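Storeroom notebook, Cilbridge workshop
November 1, 2024

Carrying on from the June entry, where I wrote that the small parts storage needed sorting out and then didn't do it. The stock list from Kolteo came through this morning with 1,094 lines on it. A lot of those are duplicates under old part names, and some are for things we stopped keeping when the Bisht job ended. I am not going to fix the list today. Today is only the containers and where they live.

What we have at present is two kinds. There are the blue storage bins on the steel shelving, which are deep and strong and hold far more than anyone needs in one go. Then there are the small light aqua ones that came with the Ciltetti order. People have been using the small ones for whatever was in their hands at the time, so they end up on windowsills with three washers and a pen in them.

Plan is that the blue bins stay on the shelves as bulk stock and do not travel. The small ones are for carrying. You take what you need out of the blue bin, put it in a small one, bring it to the table, and when the job is finished the leftovers go back and the small one goes back empty.

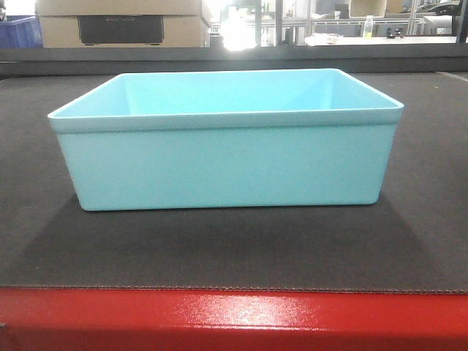 I started with the cleaning. Warm water and a bit of dish soap, soft cloth, rinse, stand them upside down on a towel. No solvent. Somebody used solvent on one of the old trays last year and it went cloudy and tacky and never came right. The label glue is the slow part. Cooking oil left on for ten minutes takes most of it off, then soap again to get rid of the oil. Do not scrape with a blade, it leaves grooves and the grooves collect dirt.

Labels for the small ones: none. I went back and forth on this. If they carry a part name then they become that part's home, and we are back where we started. A slip of paper dropped inside with the job name is enough while the job is running. Throw the slip away after.

Labels for the blue bins: yes, one each, front face, same height on all of them. I will print these once the Kolteo list has been cleaned up. Until then masking tape and marker, and please write in capitals. My own handwriting is the worst offender here.

Then the shelving. I had wanted to move the whole unit nearer the door but it would block the light switch, so it stays put. Rules for loading it, same as before but written down now:

Heavy stock low, light stock high.
Ribbed side walls not jammed together, leave room to get a hand in.
No bin sticking out past the front of the shelf.
Nothing stacked inside a bin that has stock in it.

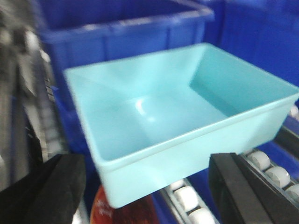 The last rule is there on account of the small bins getting parked on top of the stock in the big ones. It looks tidy enough, but then you can't see what is under it, and the next person orders more of something we already have. We bought a box of 400 M4 spacers that way and I am still finding homes for them.

Wiped down the shelf fronts while I was at it. The stainless shows every fingerprint. Damp cloth first, then a dry one straight after, going along the length of the metal. The small scuffs don't come out and I am leaving them. Tried a dab of polish at one end and it only made a shinier patch next to the dull ones.
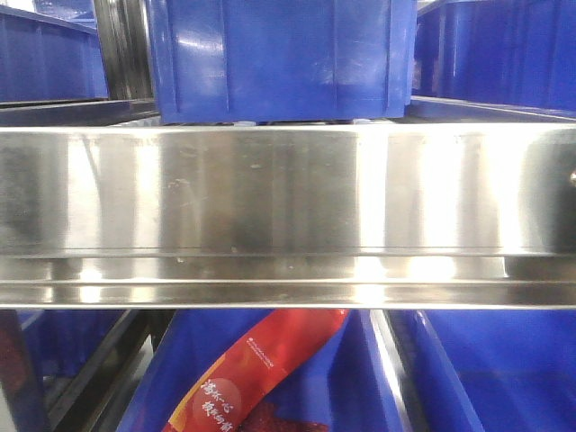

Steel shelf front, with blue bins on the level above.

Bolts on the uprights: went round with the spanner. Found 2 that turned by hand, both nipped up. Worth doing again when the shelves are fully loaded, as they settle a bit under weight.

Table next. Keep the dark mat down. Small bright parts show up well against it and they don't roll as far as they do on bare paint. It also saves the red, which chips if you look at it. The mat wants brushing off at the end of the day. Use the hand brush, the vacuum tries to swallow the edge of it.

One small bin on the mat at a time if you can manage it. Two is all right for a sorting job, one in and one out. More than that and things start going back to the wrong place. Long side facing you, so you can reach across the whole width without tipping it. 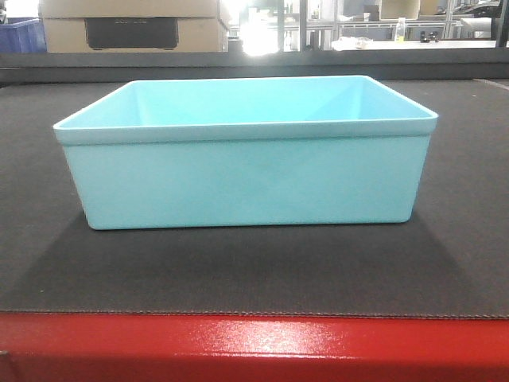 Small bin on the mat, long side to the front.

Still to do:

Strip the dead Bisht lines out of the stock list.
Merge the duplicate names and print proper labels.
Ask Ciltetti if they sell lids for the small size, and what they cost. Not urgent.
Find somewhere for the clean small ones to live. Bottom shelf would do but they get kicked there. Maybe a hook and a net bag, maybe just a stack by the sink.
Buy masking tape. We are down to the end of the last roll.

Spacers are in the cupboard under the window if anybody wants some.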